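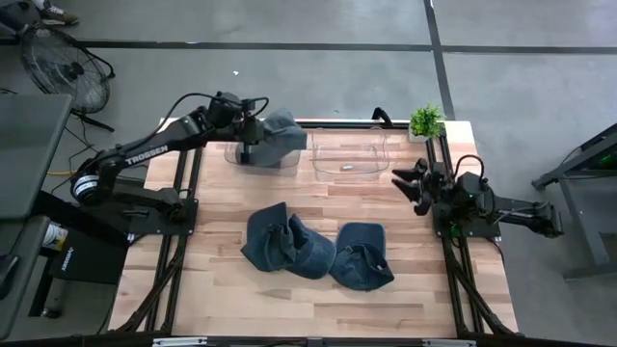 Comparing two sets of gripper fingers on soft goods takes an afternoon if you set it up properly and most of a week if you don't. Rigid blocks won't tell you much, as nearly any finger can hold a block. Fabric folds, slips and hides its own edges. We use denim-blue caps for this at Cladside, because a cap has a floppy crown and a stiffer brim in the same object, and a finger that is good on one is often poor on the other. The steps below assume two arms mounted on opposite sides of one table.

Print | E-mail this page

What you need

Two arms of the same model, one set of fingers to test and one set you already trust. Three caps of the same make. Some tape for marking the table. A sheet of paper for scores - a spreadsheet is fine, but paper is faster while you are running trials.

Step 1. Fit the fingers

Put the test fingers on one arm and leave your trusted set on the other. Close each gripper on a strip of paper and pull. If the paper slides out on one side only, the fingers are not parallel. Loosen the screws, close the gripper, and tighten again with it closed.

Step 2. Set the closing force

Start both grippers at the same limit. Ours is 6 newtons for the first round. Raise it only after a full round is scored, and raise both arms together.

Step 3. Run single-arm picks

Drop a cap from hand height and let it land however it lands. Don't straighten it. Pick, lift, hold for a slow count of five, and put it down. Do 24 picks per arm. Score each one as crown, brim or miss. Hortensia Vergara, who wrote our first score sheet, also marks a "late drop" when the cap falls during the hold, and I would keep that column.

Step 4. Run two-arm holds

Have one arm pick the cap and bring it to the middle of the table. Bring the second gripper in slowly from its own side until it has hold of the fabric.

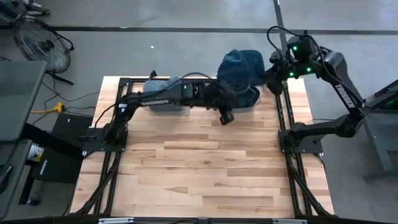

A cap held between the left and right grippers.

Watch the cable loops while both wrists are close together. Leave enough slack for the wrist to turn, then check that the slack does not reach the other arm. Open one gripper, wait, close it again, then open the other. Score which side lets go cleanly and which drags the cloth.

Step 5. Swap and repeat

Move the test fingers to the other arm and run steps 1 to 4 again. Our Kindley fingers looked much better than the Stonwood set until we swapped them, and most of the gap went with the arm. The cause was a worn wrist joint.

Check the pads after 300 cycles. If they are shiny, clean them and note it on the sheet before you go on.

4 comments | 6 shares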